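About Follarau

Most pages like this one promise you a community by the second line. We have tried to keep that word off ours. Follarau is a shared work hall in Zadville, on two levels, with tables, chairs, a kettle and a lot of people getting on with things. You rent a place at a table by the day or by the month. If you are expecting your life to change, there are other firms in town with a better brochure.

The company was started by Cristóbal Quezada and Elba Cabral, who had both spent years as paying members of other people's shared offices and had come away with a long list of complaints. Cristóbal's were mostly about noise. Elba's were about furniture, and in particular about stools. She holds that a stool is what you buy when you'd like people to leave. The first lease was signed in January, in a cold snap, and for the first week the two of them worked in their coats.

How the hall is laid out

We were told by a design firm, at some expense, that an open hall with an upper level would "spark chance encounters." We have our doubts. What an upper level does is give you somewhere to stand and look for a free seat. The black railing runs along the edge of it, and people stop there, lean, and go back to what they were doing. If a great business idea has ever been born at that railing, it was not reported to us. 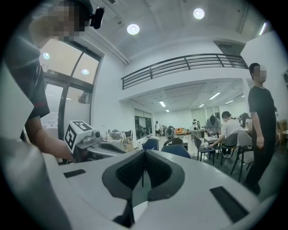
The ceiling was another argument. The design firm wanted everything covered over, smooth and white. We kept the beams on show upstairs, partly to save money and partly out of plain stubbornness, and put round lights in. Downstairs there are long fluorescent fixtures. Fluorescent light is unfashionable and we have heard every remark that can be made about it. You can read small print under it at eight in the evening, and we have yet to see a pendant lamp that manages the same.

There are glass doors and glass partitions too. We were skeptical about glass and still are. It shows fingerprints. It also lets you see whether a room is taken without knocking, so we'll call that one a draw.

What you get

A day place costs 20 dollars and a month costs more, depending on how often you mean to turn up. We'd suggest starting with the day place. Plenty of people sign up for a month anywhere, come twice, and pay the rest out of guilt. We've done it ourselves.

You get a chair with a back. The navy ones with the curved backs are the popular ones, and the gray slatted ones are better than they look, in Elba's opinion at least. You get a table, which you may well be sharing. Groups are welcome to work around one together and to talk while they do it. We don't run a silent floor. We looked into it and could not think of a way to enforce it without becoming unbearable.

You get hot water. There is an electric kettle, stainless steel, on a black side table by the chairs, and you are trusted with it. We were offered a coffee system by Trukholm on a 3 year contract, with a screen, and we read the contract all the way to the end, which may be why we still have a kettle.

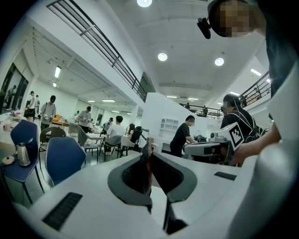

Bustos writes that we are too hard on the coffee system, that a kettle for a hall this size means a line every morning, and that a company which makes such a show of doubting everything might try doubting its own habits. "I like the place," the note goes on. "I come in on Tuesday and I get my work done. But please don't tell me waiting for water is a philosophy."

Fair enough. We said we would print complaints on this page if they were short, and that one was. A second kettle is under discussion.

What we don't claim

We have no figures showing that you'll get more done in our hall than at your kitchen table. We have seen other firms' figures and would like to know who was asked. Some people work better with others nearby and some plainly don't, and a day place is a cheap way of finding out which you are.

We don't hold mixers or give out name badges. Bags can stay on your back or go under your chair, as you like. The doors open at seven and the last hour is for clearing tables: cups back, lids back where they came from, chairs pushed in.

To look around first, stop by before noon and ask for Elba. Cristóbal will try to talk you out of it.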